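Listening twice: a chat with Agustina Retamal about speaking tests

Sunday, May 10, 2020

I first came across Agustina Retamal through a friend who was cramming for an English exam and kept going on about "the woman who makes you talk to the kettle". I had to know more, so I rang her up last week and we ended up chatting for 90 minutes, when I'd only asked for 20. She teaches spoken English to adults, mostly people who need a certificate for a job or a university place, and she has very firm opinions about the speaking part of the exam.

I began with the kettle. "Oh, that," she said, and laughed for quite a while. "Everybody has a bit of dead time when the water's coming to the boil. So you pick a topic, any topic, and you talk until it clicks off. Out loud! Your family will get used to it."

Her point is that most learners revise for speaking in silence. They read lists of useful phrases, they underline things, they watch other people's tests online, and then they walk into the room and hear their own voice in English for what feels like the first time that week. I recognised myself there, I have to say – I did exactly this with my Portuguese, and I can still remember the examiner's kind face.

I asked whether learning set answers by heart is any help. "I had a student, Hüsnü Soylu, lovely man, an electrician. He had a beautiful paragraph about his home town. Perfect grammar. Then the examiner asked him whether he'd like to live somewhere else, and he gave her the beautiful paragraph about his home town." They threw the paragraph out after that and kept only the facts in it: the river, the market, the terrible buses. He practised telling them in a different order every time. He got the grade he wanted in September, and she tells me he still sends her messages about the buses.

We moved on to the long turn, where you're handed a card and have to keep going on your own. I've always thought the preparation minute was far too short to be any use. Agustina thinks people waste it by writing sentences. "Write 6 words. You can't read them out, there's nothing to read, so you have to talk. And please put one of them near the bottom of the page for when you dry up."

What sort of words, I wondered? Names and places, mainly, plus one feeling. She had me try it over the phone with "a journey you remember" and I wrote down "ferry", "Marlene", "sandwiches", "fog", "late" and "cross". I talked for longer than I expected, though I never got as far as cross (Marlene Conceição, if you're reading this, I've forgiven you about the sandwiches).

Then there's the bit everyone dreads, not understanding the question. She was quite brisk about it. "Ask! 'Sorry, could you say that again?' is good English. What costs you is answering a question you've made up." She does want people to learn two or three ways of asking, though, so that it comes out naturally and they don't freeze on "what?"

Lately she has been getting her classes to explain their work to each other, which she prefers to the old hobbies-and-holidays topics. One person describes something they use or look after, the partner asks questions, and then the partner has to explain it back.

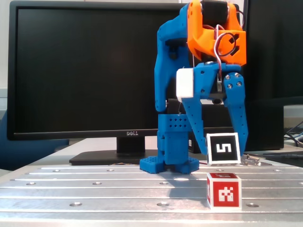
A robotic arm and its marked cubes, with monitors behind.

"Explaining it back is the hard part," she said. "You find out very fast whether you were listening or just waiting for your go." She reckons it does more for people's question forms than any worksheet she's ever handed out, and she's handed out a lot of worksheets.

Before we hung up I asked what she'd say to someone whose test is coming up soon. She thought about it. "Sleep. Talk to somebody in English on the way there, even if it's yourself. And if you make a mistake, fix it once and carry on, don't go back for it a second time."

I've been talking to my own kettle since, in Portuguese. So far we've covered the weather, my sister's wedding and the price of cheese.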